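Let the slow jobs stay slow

I've been building things at home for long enough to have opinions, and the one I keep coming back to is that a home robot project should start with the dullest job in the house. I know that's a hard sell. When Aatos Kiiskinen and I began on Morus, our pair of hand-held grippers, we had grand plans for laundry and cooking and, on one very optimistic Friday night, pruning the lemon tree. We did none of it, and I'm glad.

What we did was tidy. Small things into small boxes, over and over, with a person doing the moving and the grippers going along for the ride. Aatos kept the tally in a school exercise book and we got to 34 tries before either of us would call the motion smooth. By 76 I'd stopped thinking about my thumbs altogether, and I'd learned more about how I pick things up than in all the years I'd been picking them up without a second thought.

People who visit the workshop in Palby ask why we don't just buy an arm and write the program. Fair question! A few of our members have done exactly that, and their machines are lovely to watch. But a program only knows what you remembered to tell it, and I'm a forgetful sort of person. My hands remember a good deal more — the little tilt before letting go, the pause over a lid that might swing shut.

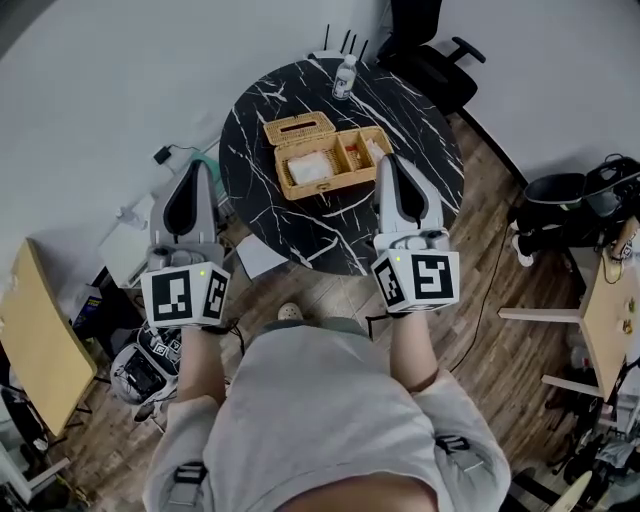 I'd also put in a word for doing this sort of work at home, among the furniture. A cleared bench with good lamps is a fine place to solder, and I'd never argue otherwise, but a house has shiny surfaces and cords and shoes, and any helper worth having will need to cope with the lot. Our first version, Moulin, was tuned on a plain grey mat and went to pieces the moment we moved it. It took us 8 weekends to undo what the mat had taught it.

So if you're starting out this April, pick one box and one colour of thing to put in it, and stay there longer than feels sensible. Aatos still wants to try the lemon tree. I've told him we can talk about it after the cutlery.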